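Kitchen & Dining > Countertop Storage > Reviews
Posted August 9, 2021 by the Landow Kitchen Desk

Do you need a canister with a wooden lid? I doubted it, and after 30 days with the large round one from Mava I still half doubt it.

The pitch is that you'll leave it out on the counter instead of shoving it in a cupboard. Fine. It does look better than the cereal box it was meant to replace, which I kept anyway, so I gained a container and lost nothing. The lid has a small rectangular wooden knob, and that's the best part -- easy to grab with floury fingers. The fit is just okay. Mine lifts off with no resistance at all, and I wouldn't trust it with brown sugar past October.

Mava says it holds 700 grams of rolled oats. I got 17 scoops in before the lid sat crooked, and my scoop isn't a big one. The Berel canister I used before cost less and sealed tighter, though the plastic lid went cloudy within a year.

My other complaint is the footprint. Next to a toaster oven and a cutting board, one more wide round thing is a lot to ask of a counter. Goicoechea makes a narrower one I'd try first. 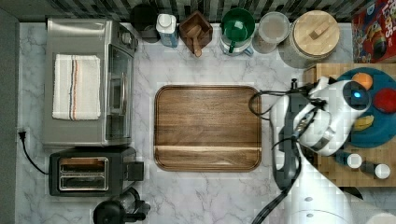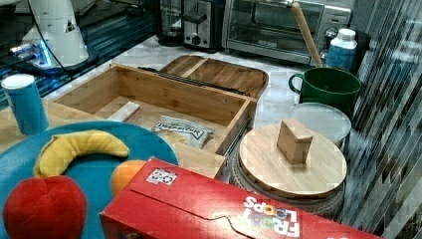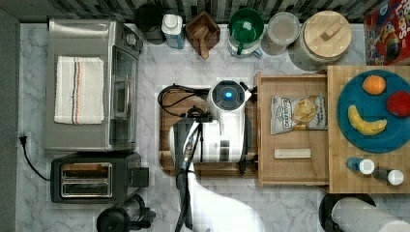 Can the lid go in the dishwasher?
Mava says to keep it out. Wipe it with a damp cloth and let it dry before you put it back on.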